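From: Shireen Steyn
To: gripper-users
Subject: Re: [gripper-users] Mixed fingers on a two-arm cloth setup?

Wissam Rizk wrote:
> We are thinking of fitting the Pider fingers on one arm only and
> leaving the old set on the other, mainly to save money. Has anyone
> run a mixed pair on clothing? I am worried that the controller will
> want the same closing force on both sides. Also, do you drive from
> the head camera or the wrist cameras during the fold itself?

Wissam,

We have run a mixed pair since January. The Vultetau controller takes a separate force limit per arm, so that part is a matter of editing the config. What it does not do is keep separate closing speeds. If one gripper is slower than the other, both lift-offs wait for the slow one, and you will see a short pause at every two-handed grasp.

Over 304 grasps on knitted shirts, the right arm missed the hem 4 times and the left missed 61. I would not read that as left against right in general. Our left fingers had worn pads for most of the run, and Ayanda only changed them near the end. The figures with new pads are too few to quote.

Most misses came from the approach height. With thin jersey the finger has to come down almost to the table and close along it, or it slides over the top of the cloth. A carpeted surface is more forgiving than a hard one here, as the tip can press in slightly without tripping the force limit. On the bare bench we had to raise the limit, and then it tripped late.

On cameras: head camera for choosing the grasp point, wrist camera for the last stretch. The wrist view is poor once the cloth is folded double, as plain blue on plain blue gives it very little edge to work with. Sleeves with a contrast stripe are much easier. We tried the wrist cameras alone on a Saturday and gave up by lunch.

One warning - check the cable run on both wrists before you start. Ours caught on the cloth twice.

Two head camera views from the shirt work are below. I can send the config if it is any use.

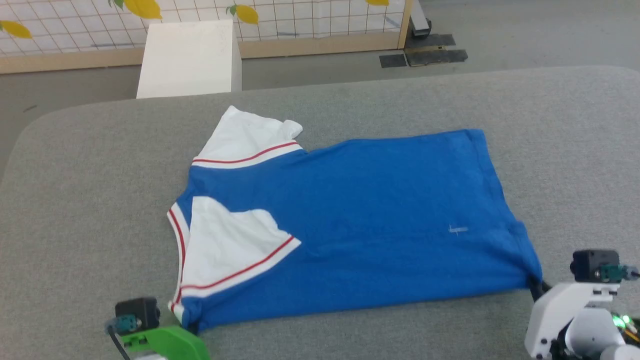
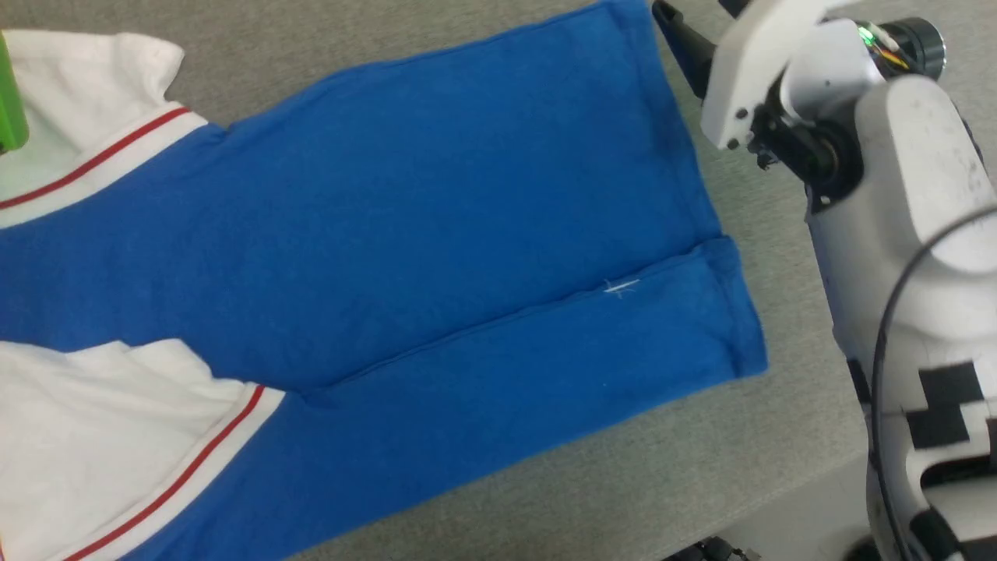
Head camera, blue shirt with white sleeves. First view: right finger on the hem.

Shireen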